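The Big Clear-Out at Brillholm: Gallery

Welcome to the gallery page for our spring clear-out! Brillholm is the old sail loft we share for sewing, bookbinding and model making, and every May we turn the whole place upside down, sort what we find and put it back where a sensible person would look for it. This year we gave it a full Sunday, from first thing in the morning until well past teatime, and I enjoyed it far more than anyone should enjoy sorting drawers.

Only one picture is up so far. The rest will slot in beside the notes below once I've shrunk them to a decent size, so for now the captions are doing most of the work.

The sewing end
We began with the fabric shelves, and what a pleasure they are now. Wools at the bottom, cottons in the middle, slippery things at the top where they can slide about without taking everything else with them. I had forgotten we owned the green tweed. There's enough for a waistcoat, possibly two if you're narrow.

The button tins
My favourite job of the day! I spread the lot out on an old sheet and sorted by colour first, then by size. We filled 148 little paper envelopes and each one has a sample button stitched to the front, so you can find what you want without tipping anything out. The odd ones have gone in a big jar by the kettle, and you're welcome to rummage while you wait for it to boil.

The thread rack
Threads are back in rainbow order, with the greys and browns on their own row underneath. The rack still leans a bit to the left. Please don't hang scissors on it. 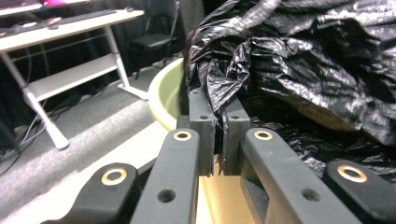 Bin bags deserve a good word, I think, given how much of the day depends on them. We tried thin ones last year and spent half the afternoon picking offcuts off the stairs, so this time I bought a proper roll and used every last one. I'm very fond of how black plastic looks once it's been opened out and dumped in a heap, all those big glossy folds with the light bouncing white off the creases, and one thin pinch of it held up is enough to show how crinkly the stuff gets. My tip is to open them all before you start, while your hands are clean and your patience is intact. Fold the top over into a cuff as well, about a hand's width deep, and it'll stay open far better while you're filling it.

The paper drawers
More than 120 sheets of marbled paper came out of the plan chest, and we went through them one at a time. Some had faded along one edge, but they trim down beautifully for endpapers. The Fumon papers (the ones with the tiny speckle) now have a drawer to themselves, second from the top, and please keep them flat! They take a curl very easily and then hold on to it for months.

Glue and paste
Anything that had set solid went. Anything still good had its lid wiped and a date written on the bottom. We kept five pots in the end and they all fit on one tray, so there's a free shelf over the sink if someone has a use for it.

The Fröhlich cabinet
This came with the building and has Fröhlich painted across the front in curly letters. I'd always assumed the bottom drawer was locked, but it was only stuck. A rub of candle wax along the runners and out it came, with three bone folders and a beautiful brass ruler inside. What a find! The ruler lives on the hook by the window now.

The model bench
Balsa by thickness, wire by gauge, tiny screws in tiny jars. The half-built Fultimska lighthouse has been dusted with a soft paintbrush and moved to the high shelf, well clear of elbows. It still needs its gallery railing, and there's a length of fine chain in the left-hand drawer that would suit it perfectly.

Rag bag
Everything too small to sew and too good to throw out has been cut into squares and put in the pillowcase on the back of the door. Take what you like for wiping brushes, stuffing pincushions or polishing shoes. There are some lovely soft flannel bits near the bottom, worth digging for.

The floor
Swept twice, then mopped, then swept again because we'd missed a corner full of pins. The boards are a much warmer colour than I remembered, especially under the skylight. I've rolled the rug up behind the door for the moment as it needs a good beating outdoors, and the first dry evening will do nicely for that. If you get there before me, the carpet beater is hanging beside the coats.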